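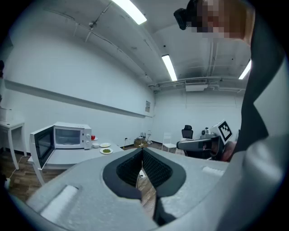
Ceiling tube lights and pipework over the wood floor.

Reheating Peas and Small Plates: Frequently Asked Questions
Tastley Kitchen Notes. Last updated March 20, 2023

Which plate should I use?
A plain round plate marked microwave-safe. Metal trim, foil edges and glued repairs are not suitable. Check that the plate turns or sits freely without touching the walls of the cavity.

Do the peas need water?
Frozen peas need one tablespoon per cup. Canned peas need none once drained. Peas cooked earlier and kept in the refrigerator need a teaspoon at most.

What power and time do you recommend?
The times on this page were worked out at 800 watts. A single serving of refrigerated peas takes 60 to 90 seconds on full power. Lower-rated ovens need longer. Add time in short steps and stir between them.

Should the peas be spread out or heaped?
Spread out, with a shallow dip in the middle. A heap heats unevenly, and the center is usually the last part to warm. If you prefer to serve a mound, shape it after heating.
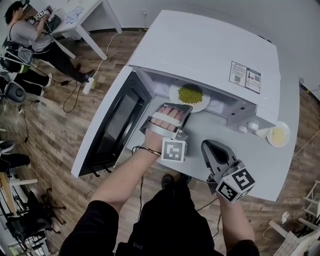 Peas heaped in the center of a round white plate, oven door open.

How much counter space does the door need?
Measure from the hinge side with the door fully open. A side-hinged door needs a clear arc in front of the oven. Keep saucers and side dishes on the opposite side from the hinge. The Lindier counter layout sheet allows 6 inches between the cavity opening and the nearest dish.

Can I put butter on before heating?
Yes, but it melts well before the peas are warm and collects at the rim. We add it afterward from a separate saucer. Use 8 grams per serving.

Why do some peas pop or wrinkle?
Steam builds up under the skin. Cover the plate loosely with a vented lid and reduce the power by one step. Wrinkling after heating usually means too little water or too much time.

Where do I find the rating of my oven?
On the label or in the manual. Use the output wattage for cooking times. The input wattage is higher and will give you the wrong figure.

Can labels on the top panel be removed?
Leave them in place. Wipe with a damp cloth and dry at once. Do not use solvent near printed text or codes.

Is a table acceptable in place of a counter?
Yes, if it is level, does not rock, and carries the weight of the oven with the door open. Follow the manual for clearance at the back and sides. Plug the oven directly into a wall outlet, not into a power strip.

Where is the full timing chart?
See sheet 219 in the Grorano reheating series. The Chaudhary supplement covers beans and corn.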